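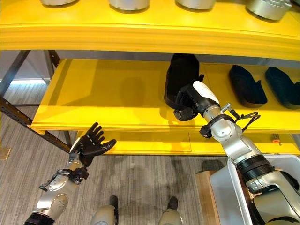

Shoes on the lower yellow shelf

Ticket: Checked bag missing from booking, Zindstead to Bradside
Status: Open
Date opened: August 24, 2018

Hi Sunitz support! I booked a round trip from Zindstead to Bradside back in July, $387 all in, and then went back and paid another $70 for a checked bag. The money left my card the same day. The bag shows on the flight home but on the outbound it still says "cabin item only," and I fly in 10 days so I'm getting a bit twitchy.

What I've tried so far:
Logged out and back in (twice, on my laptop and on my phone).
Cleared the browser cache. No change.
Tried to add the bag again – it wanted another $70, so I backed out before paying.
Rang the Mac Giolla desk at Zindstead, who do the check-in for you there. Very nice, but they can only see what you send them, and they see no bag.

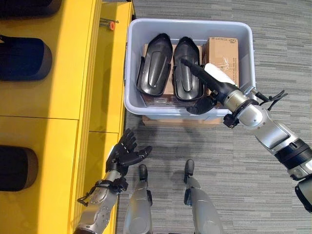 Gray tote with the two black shells in it

Update, same evening: got your auto reply asking for the receipt, so I've attached it. It says "bag x 2 sectors," which I read as there and back. Is that right? The app and the website don't match either. The app shows a little suitcase next to both flights, the website only next to the return. 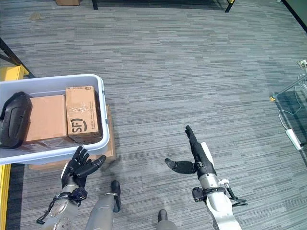
My other question is whether a box can go as the checked bag on the outbound. The rules page talks about suitcases and strollers and then just stops. I'd be using an ordinary shipping carton done up with clear tape, like the one with the big SF on the front, and I could put my label up near the top edge where those small printed ones are. If it has to be a suitcase I'll repack, no problem! I'd just like to know before I'm in line at Zindstead with seven minutes to spare.

Please don't refund the $70 and make me rebook, as the site only offers me the smaller bag now. Email is best, I'm at work most of the day.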